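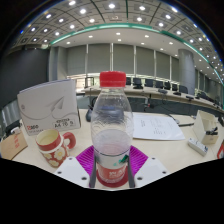

Have you ever wondered why church bells ring? A bell is a giant "Come on over!" that a whole town can hear. Long before phones and clocks, people in the fields listened for it. Look at how the bottle gets wider below its red cap, with nice round shoulders. A bell has shoulders too! They sit near the top, and under them the metal flares out to a thick rim called the lip. The clapper hits close to the lip, and the whole bell shivers so fast that the air shivers with it. BONG!

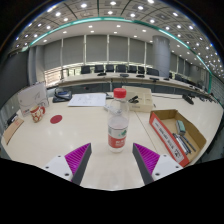 The big bell at our church weighs 700 pounds and has a name, Mrema. (Yes, bells get names!) Kalliopi Athanasiadis rings her by pulling a rope 40 feet long. You pull, you let it slide up, and you pull again.
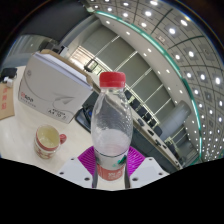 Different rings mean different things. Quick, happy ringing is for weddings. Slow single bongs, with a long quiet gap between them, are for funerals. At 6 in the evening our bell rings for prayer, and lots of people stop for a moment wherever they are.

Next time you hear a bell, try counting the bongs and guess what they're saying!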